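Zestville Community Boards > Home & Hobbies > Cleaning and Tidying

Thread: Long-handled dustpans, worth it or a faff?

kettleandcrumbs wrote:
I've got the job of sorting out our craft room before the wig-styling evenings start again in April, and I've finally had it with crouching on tiles with a little pan and brush. My knees sound like a bag of crisps. So I borrowed one of the upright ones, light pink, long thin handle, and I'm trying to decide whether to buy my own. It's all pale tile in there with a long white table down one side, and bits of hair get absolutely everywhere.
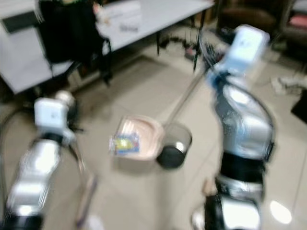 Last edited by kettleandcrumbs, 4:12 pm

So far I like it! You can get right along the table without bending double. My gripe is the front lip, which doesn't sit quite flat, so there's always that maddening line of dust you chase backwards across the floor. Is that all of them or just this one?

mopheadmoira wrote:
All of them, in my experience. I've had a Veltulik for years and the line of dust is still with me. Damp kitchen roll for the last bit and get on with your life.

54_steps wrote:
Disagree, sorry. The Farel one has a rubber edge and picks up nearly everything, even on tile. The handle is a bit short if you're tall, mind. I'm 6 foot and I still stoop.

mopheadmoira wrote:
Rubber edges go curly after one winter in a cold cupboard. Ask me how I know.

grout_expectations wrote:
Why sweep hair at all? Hoover it. You're only pushing it from one grout line to the next.

kettleandcrumbs wrote:
@grout_expectations because long hair wraps round the roller and then I'm sat there with nail scissors for half an hour. Did that all last year, never again.

Anyway, the sweeping is only half of it, it's the STUFF that's doing my head in. The mannequin head is the worst. It's bald as an egg and takes up more room than you'd think, and I can't decide where it should live between sessions. I've been wondering about the cabinet.
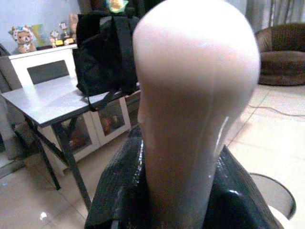

The bottom of that has glass doors, so whatever goes in is on show, and I don't fancy a head staring out at people when they come in for their tea. The top's no good either, the teddy in the blue and white hat has been up there with the two little trophies for ages and I'd get complaints if I moved them. And then bags always end up on the folding table, so that's out as well. Currently leaning towards a lidded box under the long table. Anyone keep theirs in one?

54_steps wrote:
Leave the bear alone!!

I use a Kokkinos crate, the deep sort. Head goes in on its side with an old pillowcase over it. Check the height under your table first, I didn't and had to take mine back.

grout_expectations wrote:
On its side is how you get a flat patch. Stand it up or don't bother.

54_steps wrote:
Mine's solid, it's not going to get a flat patch. Depends what yours is made of I suppose.

mopheadmoira wrote:
Black bin bag, drawstring, hook on the back of the door. Costs nothing. Looks like a crime, but it does keep the dust off.

kettleandcrumbs wrote:
Ha, I'm not hanging a head on the door, I'd forget and frighten myself every single time. Will measure under the table tonight and have a look at the crates. Still no nearer on the dustpan though. @54_steps does the Farel pan clip upright when you lift it, or does it tip everything back out?

54_steps wrote:
Clips up by itself. Bit stiff when new.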